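The gripper that would not admit it had dropped anything

I was told in August that the slipping problem was fixed. I have been told that before, by the same people, in the same tone, so I went over to the Grusero office to look for myself.

Some background for anyone who skipped my earlier posts. Grusero trains a tabletop arm on recordings made with hand-held grippers. People pick things up and put them down, the software learns from it, and the arm is supposed to do the same. The first sales sheet talked about 1,000 recordings being plenty. They are now at 3,345, and the arm still lets go of paper cups.

Letting go is the small fault. The one that bothers me is that the log says "object held" the whole time. In the run Aurel Bratu showed me, the cup was on the floor and the arm carried on to the drop point, opened its fingers over nothing and reported a success. Put hot coffee in that cup and you have a safety matter, whatever the marketing people want to call it.

Aurel thinks the training grips are too varied. Some people squeeze the cup near the rim, some lower down, some tilt it as they go. So they are recording cups again, with a grip in each hand and a few other things left on the table.

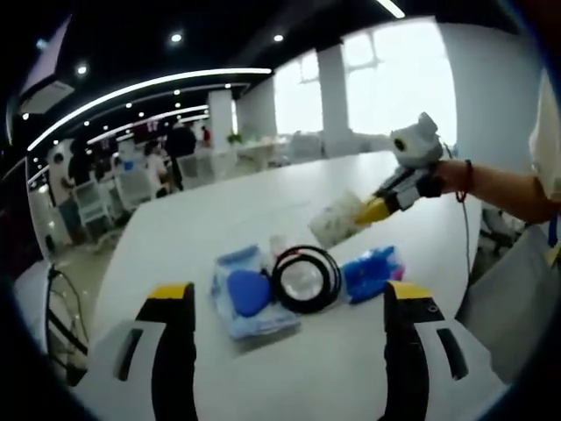
What I don't buy

The theory is that more cups will teach the arm to hold cups. Maybe. But a person with a gripper in their hand can see when it slips and will correct without thinking. The arm judges by how far its fingers have closed, and a soft cup that has folded in looks a lot like a firm one that hasn't. No pile of recordings changes what the arm can feel.

I asked for a plain check: if the fingers close past a set point, stop and call someone. Aurel said it had been tried and gave too many false stops. I asked how many. Five in a shift, he said, and four of those were real drops.

I'd like to see that check switched back on before anyone records another cup. Aurel has promised me the logs from the next test, and I'll post them when they arrive.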